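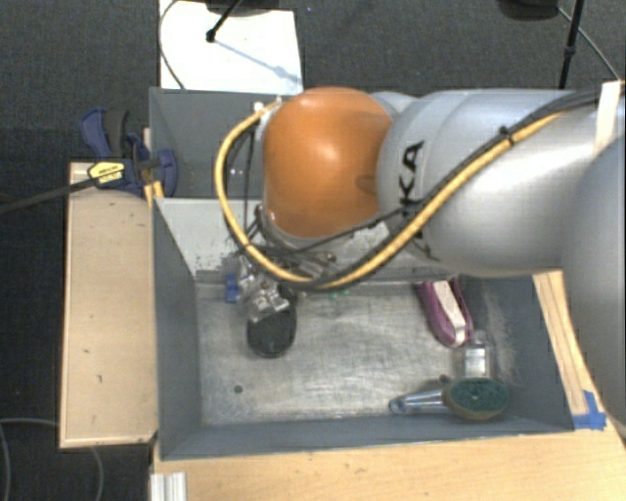
Grasidus deep metal storage bin, grey – a long look after a summer of use

I have put off writing this one up, partly because it is September already and the shed has only just been put back in order, and partly because a metal bin doesn't sound like much to write about. But I have had more messages about storage than about anything else this year, so make a cup of tea and settle in.

Mine came from Isik, the hardware place on the Gestville road, where they keep them stacked near the back door. I went in for hinges (I always go in for hinges) and came out with two bins, which my back reminded me of for the rest of the evening.

What you get

It is a rectangular bin with straight sides and no lid. The walls are painted grey and the floor is bare metal. I had rather hoped for a smooth finish all the way through, but having lived with it I'm quite fond of the plain floor. Things slide to the corner where you want them, and a magnet grips it beautifully, so I keep a little magnetic dish in one end for screws.

How it wears

Most of you asked about this, and the short version is that it marks. A bin floor that gets used ends up scratched and scuffed all over, with cloudy bright patches where the metal has been rubbed, and if you are the sort of person who minds that, you will mind it very much. The paint can chip too, and the pale grey shows every dark smudge. I stopped fussing by the middle of July. A damp cloth brings up the walls nicely, and the floor I just sweep out with a hand brush on a Wednesday when I do the rest of the shed.

What it holds

My first one has spanners, clamps and a bag of 200 coach bolts in it, and it hasn't bowed at all. The second holds the garden things: trowels, twine, the good secateurs, and a hose fitting that doesn't fit any hose I own. It's deep enough that nothing rolls out when you drag it across the floor, though you do end up rummaging. My neighbour Tobiloba Okafor cut himself a plywood divider for his, and I'm going to copy him shamelessly.

The grumbles

The noise! Drop a socket in first thing in the morning and the whole street knows you're up. I laid an offcut of old carpet in the garden one and that cured it, but I left the tool one bare for the magnet's sake. It's also a weight before you have put a thing in it, so don't go planning a high shelf.

Against the Seppälä

I had the Seppälä plastic crate for 7 years before this, and I'd still buy it again for the car or for carrying logs – it's light and kind to the shins. It did split at one corner under the clamps, though, and for tools I wouldn't go back.

Four stars from me. It would be five with a rubber mat in the bottom, and if Isik ever start stocking one cut to size I shall be first through the door.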